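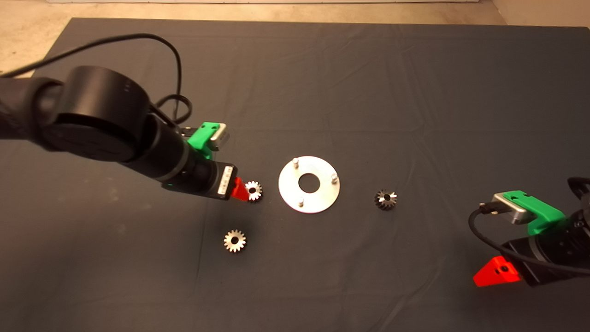 Liesl Riedl has been renting out two-armed robot kits from a unit in Plomirham since January. The product is called Cruickshank, and most customers take it for small assembly work, such as putting gears onto a pinned plate.

"People ask for speed first," she says. "I tell them to ask how long it takes to teach it a new part."

Her answer is 200 demonstrations for a simple gear job, done by a person guiding both arms. A bevel gear takes longer than a spur gear. "The teeth are angled, so the fingers don't get the same grip every time. We had to redo that one."

The rental costs $4000 for four weeks and includes two days of setup at the customer's site. Grippers and brackets can be swapped, and Riedl prints the brackets herself. Customers supply the table. She recommends a dark, matte cloth over it, which cuts glare under the cameras.

I asked what goes wrong. "Cables, mostly," she says. "They need slack at the wrist, and then the slack catches on something. I check them every morning."

One customer, a pump repair shop in Cleromville, sent its kit back early. Riedl says the shop had too many different parts and too few of each. "I should have asked more questions before I shipped it."

She is working on a shorter rental for shops like that one. There is no price yet.

Related
Fultwood parts feeder: two months on
Renting or buying a small robot arm
Repair shops in Cleromville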